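Give me the slow ones

Fourth time this year someone has told me a novel "takes a while to get going" as if that was a fault in the plumbing. This time it was Honholm, by Elli Suominen, which our reading group did in August. 700 pages. Up to half the group gave up before the ferry lands. Their loss, and I said so, and Bernice Darko said I was being a snob, and we've been at it by email ever since. So this is me getting it out of my system.

Quick outline for those who haven't read it. An island where nobody may own a door. Houses have doorways, fine, but no doors. A surveyor comes over from the mainland to measure the place and spends the first 84 pages being fed soup and asked about her mother. No murder. No prophecy. She wants to shut something behind her and can't. That's it, that's the engine.

And it works becuase it's slow. You have to get sick of being looked at. Suominen could have told us in a paragraph that the surveyor minds the lack of privacy, and we'd have nodded and felt nothing. By the soup chapters I was getting up to close my own kitchen door.
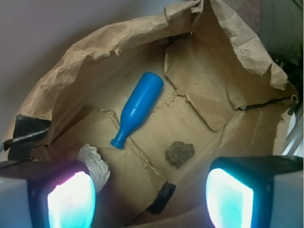 Compare Grernora, which everybody liked. I liked it too, more or less. Naa Gyamfi can write a chase. But what is Grernora like to live in? Who mends the roads? What do people there find funny? I finished it in two evenings and couldn't tell you. The city has a wall and a bad duke and a clever thief, and it could be lifted out and swapped for any other city with a wall and a duke. Aba Nyarko, in our group, says that's unfair, the book isn't trying to be a sociology lesson. Fair point. Still, invented places are the one thing this sort of fiction can do that the others can't. Seems a waste to use one as wallpaper.

Bernice's argument, and she's put it better than I will, is that slow books flatter the reader. You slog through, you feel you've earned something, so you decide it was good. I've thought about that a lot. Might be true of me with one or two writers. Not this one though. I'd have read another hundred pages of soup.

What does bother me is how editors seem to have taken the complaint to heart. Augustina Yakubu said at a library talk I went to that she'd cut 12 chapters from the front of her first book, all of them set in the market before the war starts. Asked if she missed them, she said yes, every one. I wanted to read those chapters! I still do. The war is fine, I've read a lot of wars.

Anyway. We're doing a short one next, Bernice's pick, and I have promised to be civil. If you've got Honholm on the shelf with a bookmark stuck at page 40, go back to it. Skip the map, the map's no help. Read on at least untill the surveyor tries hanging up the blanket, and see how you feel about your own front door after that.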